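Hurnstead Storage – Frequently Asked Questions

How do I rent a unit?

You can book online, by phone or at the front desk. You will need a photo ID and a payment card. Most people are moved in the same day. If you want one of the larger units on the ground floor, call first, as these are often full in the summer.

What sizes do you have?

Units start at closet size and go up to one that holds the contents of a three-bedroom house. We have 923 units at the Mottram Road building. If you are between sizes, take the smaller one. You can move up later without paying a new setup fee.

Is there a minimum stay?

One month. After that you pay month to month and can leave with 6 days' notice. We refund unused full weeks but not single days.

Can I get in at night?

The gate code works from 5 a.m. to 11 p.m. all year. The front desk closes at 6 p.m. If your code stops working, the most common cause is a missed payment, so check your account before you call the after-hours line.

What can't I store?

No food, plants, animals, fuel, paint thinner, propane tanks or tires. Lawn mowers are fine if the tank has been drained. We do not allow anyone to sleep or run a business out of a unit. 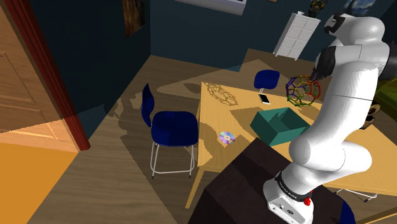
Wood furniture does best when it stands on boards or pallets with a few inches of space behind it. Take table legs off if they come off easily, and keep the screws in a labeled bag. Use cotton sheets as covers – plastic wrap traps damp and can mark a finish over a long stay.

Are the units heated?

The second floor is kept between 55 and 80 degrees. The ground floor is not heated. Instruments, photographs and electronics should go upstairs.

Do I need insurance?

Yes. Your homeowner's or renter's policy may already cover stored goods, so ask your agent. If it does not, our basic plan covers up to $4000 and is added to your monthly bill.

Do you sell locks and boxes?

Yes, at the desk. You may bring your own lock, but it has to be a disc lock. Used boxes are free when we have them.

What happens if I pay late?

There is a grace period of five days. After that a late fee is added and your gate code is turned off until the balance is paid. If you know a payment will be late, write to Tharushi Talukder in the office before the due date and ask for an extension.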